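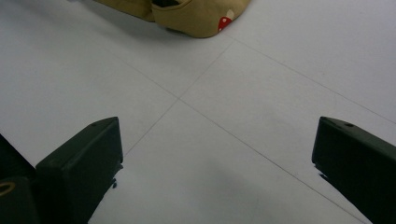
June has been a very good month for the gripper at Curkcombe, and we are delighted with how the rebuild is going. Both fingers came off in the first week for cleaning and a full check of the linkage. They are back on now and the tips come up level with each other across the open gap, the thing we struggled with all through spring. The small round hole near the top of each finger is our reference point for the weekly alignment check.

Since the refit we have run 334 grasps on soft items, mostly cloth bags and hats on the tiled floor, and 12 were dropped. Before the refit we lost 71 in a run of the same length, so the team is thrilled – and a bit relieved!

Upkeep is simpler too. We wipe the fingers down each morning, check the screws every 200 grasps and write the result in the Sipos log. One job remains: the left finger still closes a touch slowly from fully open, and we suspect the cable. Jumholm has a replacement on order for us.

Next month we would like to repeat the run at Dresholm, within the present budget.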